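Let the Old Things Look Old

When I moved to Dreveck eleven years ago, my first job was in a shop that sold used tools and kitchen goods. The owner had one rule which I did not understand. We cleaned everything, but we did not paint anything. A pan with marks stayed a pan with marks.

I thought this was bad business. In the town where I grew up, people painted a thing before they sold it, and a buyer expected it. Now I believe the owner was right, and I want to argue for this rule outside of the shop also.

Last July our town paid to renew the benches along the Skorik path. There are 79 of them. The metal was strong and the seats were good, only the color was gone in places. They received a thick brown coat, and after one winter the coat began to come off in pieces. Now they look worse than before, and the town is asking for money to do it again. The price is 282 for each bench. I would spend it on the path, where the stones are loose and older people walk with fear.

A worn surface gives us information. It shows where hands go and where the weight sits. When we cover it, we lose this, and we also can't see a crack when it starts.
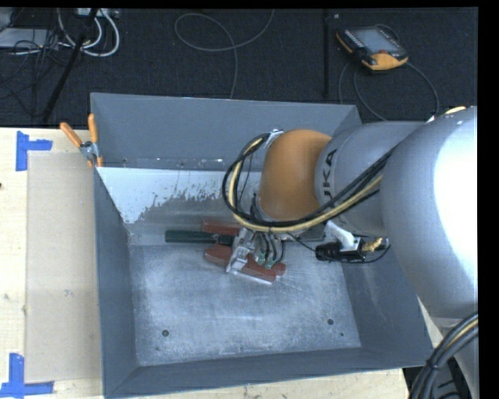 Should we then never paint anything?

Paint is needed where it protects, for example on outside wood or on iron near the sea. My complaint is with paint that is used only for making a thing seem new.

I know the argument from the other side. A neighbor told me that scratched things make a street feel poor, and that children should grow up with something fresh around them. I take this seriously, because I was a child on such a street. But what made us feel poor was the broken lamp and the door that did not close. A scratched door that closed well did not trouble us.

There is also the question of habit. At home I have a table that I bought for 300 when I came here, and it was my biggest purchase of that year. For a long time I kept a cloth on it. Three years ago I took the cloth away, and now there are rings from cups and one long line from a knife. I use the table more than before, and I invite people more easily.

The meeting on the benches will be held in the Talpur hall, and anyone from the town may speak. I plan to ask that we leave them alone and repair the stones first.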